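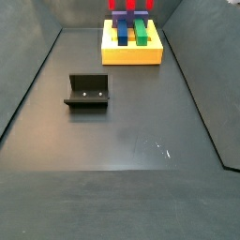 Game Room Tips That Get Repeated Too Often, and What I'd Do Instead

Updated Mon 8 November

Every list of tips for looking after a game console says pretty much the same thing, and I suspect most of them were copied from each other. I have kept consoles, controllers and a shelf of discs going in a dusty house for a long time, so I went through the usual advice to see what holds up. Some of it does. A lot of it sells wipes.

Compressed air

The standard tip is to blast the vents once a month. I don't like it. If you spray into a vent from the outside you push the dust further in, and if the fan spins up fast from the air you aren't doing the bearing any favors. Unplug the console, hold a vacuum with a soft brush near the vents on low, and go over the outside with a dry cloth. Keep the can for the gaps around the buttons on a controller, in short bursts, with the can upright. Tip it over and it spits cold liquid on everything.

Does once a month matter? I doubt it. Look at the vents. If they're gray, clean them.

Sticky buttons

You will be told to use a cotton swab and rubbing alcohol, and that one is fine as long as it's 70 percent or stronger and the swab is damp and not dripping. Work around the edge of the button, press it a bunch of times, let it dry, do it again. I would keep alcohol off rubber thumbstick caps. It seems to make them tacky after a while, though I can't prove that. A little dish soap on a damp cloth does the caps.

Estrella Ochoa wrote in to say she uses window cleaner on hers and has had no trouble. Maybe so. Mine lost the printing off one button and I blame the window cleaner.

Stick drift

Now we get to the really hopeful advice. Blow under the stick, spin it in circles, whack the controller on your palm. I tried all of these on the same pad. The character kept wandering off to the left in the menus of Irkilstead like before. Cleaning helps if there's dirt in there. If the part inside is worn, it's worn, and you can turn up the dead zone in the game settings and put up with it or replace the stick. Turning up the dead zone costs nothing, so start there. In a slow puzzle game like Jorkora you'd never feel the difference, but in a shooter you will. 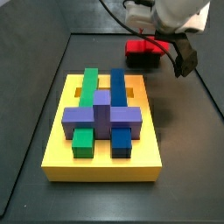
Replacing the stick means opening the controller, and the videos make that look like a five minute job. Give it an evening. Put the screws in an egg carton in the order they came out, because they often aren't all the same length and a long one in a short hole can crack the shell. Mine had 4 in the back and another one hiding under the sticker.

Scratched discs

Toothpaste. I'm tired of toothpaste. It's an abrasive, and it may take the edge off a light scratch on an older disc, but newer discs have a hard coating and you're more likely to haze it. Wipe from the center straight out to the edge with a soft cloth and warm water. If it still won't read, ask whether a local used game store has a proper buffing machine. A scratch on the label side is another matter and on some discs it means the disc is finished.

Cooling stands

I bought a Lakix stand in May because the reviews were glowing. It has two fans and a blue light. The console sounded exactly as loud as it did before, plus the two fans. Pulling it a hand's width out from the back of the cabinet did more, and I got the shelf space back when the stand went in the closet.

Cable labels

I expected to make fun of this one and I can't. Masking tape and a marker, one flag at each end. Baltazar Cisneros says bread bag tags work too, and they do until the cat finds them.

Storing old controllers

Take the AA batteries out. That's the whole tip, and it's the one I'd put first if I were starting over. Leaked batteries have ruined more of my stuff than dust ever did. For the built-in rechargeable kind, leave them partly charged, and top them up now and then. I've seen people swear by exact numbers for this and I haven't found two that agree.

If the contacts are already crusty, a swab with white vinegar will loosen the crust. Follow it with alcohol and let it dry overnight before you put new batteries in.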